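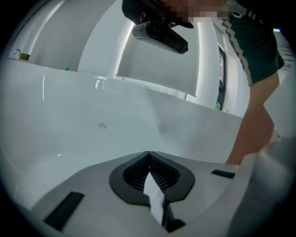
How many practice runs does the club need from each of us before May? About 25 apiece, and they don't all have to be good ones.

Hi everybody,

That's the short version, now the long one! Lorraine asked a bunch of things last night and I figured the whole list might want to hear it.

Lorraine Halliday wrote:
> I've got 7 runs saved in the Tellar folder and I feel like I go
> way too slow. Does slow count against us? Also is the goal
> still 1000, or did we drop it? And do I use the old Hiebert
> naming or the new one?

Slow is fine. My first ones were painfully slow (I kept stopping to check whether the fingers were lined up) and the Huvari script took them anyway. What it doesn't like is when you close the gripper, open it, change your mind and close it again. If you do that, just finish the run and mark it "messy" in the sheet. Please don't delete it, I want to try training with those left in and see what happens.

The goal is still 1000. We were at 368 when I checked before dinner, and that's without whatever is sitting on people's laptops, so upload your stuff!! Even if you only have a couple.

Naming: new one, please. Your initials, then the task, then the run number. Lorraine, I can rename your old ones, it takes me a minute.

One more thing, the team name. Ternura is winning so far and I love it, but I'd like a few more votes before I put it on the entry form. Reply just to me so we don't fill up everyone's inbox.

I'll be in the lab from 4:30 on if anybody wants to do runs together. Bring a charger, the spare one went home with me and I keep forgetting it.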